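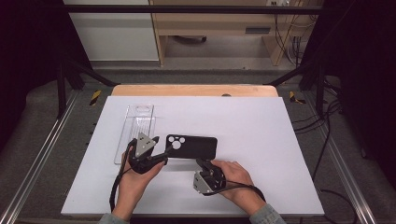 Projektbericht: Aufbau einer Arbeitszelle für handgeführte Greifer

Bearbeitet von Nima Bagheri und Martim Correia
Stand: 21. November

1 Aufgabenstellung

Ziel der Arbeit war der Aufbau einer Zelle, in der eine Person mit zwei handgeführten Greifern kleine Kunststoffteile handhabt und die Bewegungen dabei aufgezeichnet werden. Die Daten sollen später auf einen zweiarmigen Roboter übertragen werden, der nicht Teil dieser Arbeit ist. Als Referenzaufgabe wurde das Einlegen einer Handyhülle in eine Kunststoffschale festgelegt. Gebaut wurde in der offenen Werkstatt Gurkotia, deren Maschinen wir seit Juli nutzen konnten.

2 Mechanischer Aufbau

Der Rahmen besteht aus Aluminiumprofilen und schwarzen Trägern. Der hintere Querträger stand im ersten Entwurf ohne Abstützung auf den beiden Pfosten und schwang bei jedem Stoß gegen den Tisch deutlich nach. Nach dem Einbau der schrägen Streben war die Schwingung in den Messdaten nicht mehr vom Rauschen zu unterscheiden. Die Schraubverbindungen wurden nach einer Woche Betrieb nachgezogen, zwei davon hatten sich gelöst.

Als Arbeitsfläche dient eine Holzplatte mit einer matten weißen Auflage. Eine zuvor verwendete glänzende Auflage erzeugte Reflexe, die vor allem bei durchsichtigen Teilen zu Fehlern in der Konturerkennung führten. Seitlich ist die Zelle mit dunklem Stoff abgehängt. Gelb-schwarze Markierungen an den hinteren Tischecken begrenzen den Arbeitsbereich.

3 Greifer

Beide Greifer sind baugleich und tragen je eine dreieckige graue Metallplatte. Die Bohrungen der Platte nehmen den Lagesensor auf (Bausatz Prendum, zeitweise demontiert). Die Griffe wurden in der Werkstatt gedruckt. Eine erste Version war zu kurz, der kleine Finger lag auf der Kabeldurchführung.

Die Kabel treten hinten aus und werden in einem freien Bogen nach unten geführt. Eine straffe Führung am Handgelenk wurde verworfen, weil sie bei Drehungen ein Rückstellmoment auf den Greifer ausübte. Offen bleibt die Kabelführung am Boden rechts neben dem Tisch. Ein Kanal ist bestellt.

4 Versuchsablauf

Die Hülle wird flach auf die Auflage gelegt, von beiden Seiten gefasst, angehoben und in die Schale überführt. Insgesamt wurden 700 Durchgänge aufgezeichnet. Nach jeweils 16 Durchgängen wurde der Nullpunkt der Backenöffnung geprüft. Eine Aufzeichnung dauert etwa 3 Minuten, wenn Start- und Endlage von Hand bestätigt werden.

Schwierig ist das Fassen an den gerundeten Ecken. Greift die rechte Backe zu weit außen, kippt die Hülle um die Längsachse. Am anderen Ende stört der erhöhte Kamerarand, der eine vollflächige Anlage der Backe verhindert. Eine weichere Backenauflage verbesserte den Halt, verfälschte jedoch die gemessene Öffnungsweite.

Die Auswertung erfolgte mit Vistix in der Version 2. Durchgänge mit abgerutschter Hülle wurden markiert und nicht gelöscht.

5 Offene Punkte

Backenauflage mit geringerer Dicke erproben. Zeitstempel beider Greifer über eine gemeinsame Leitung synchronisieren. Zeichnung der Metallplatte nachführen, der Lochabstand im Plan entspricht noch dem Vorgängermodell.

Kategorie: Studierendenprojekte | Schlagwörter: Greifer, Handhabung, Eigenbau, Aluprofil

Kommentare

pacheco_m: Welche Shore-Härte hatte die weichere Auflage? Wir hatten mit Silikon das gleiche Problem bei der Öffnungsweite.

Martim Correia: Liegt uns leider nicht vor, war ein Reststück aus der Werkstatt. Die nächste wird vorher gemessen.

frästisch: Gibt es die Griffe als STEP-Datei?

Diese Website verwendet Cookies. Mit der weiteren Nutzung stimmen Sie der Verwendung zu. Einstellungen | Akzeptieren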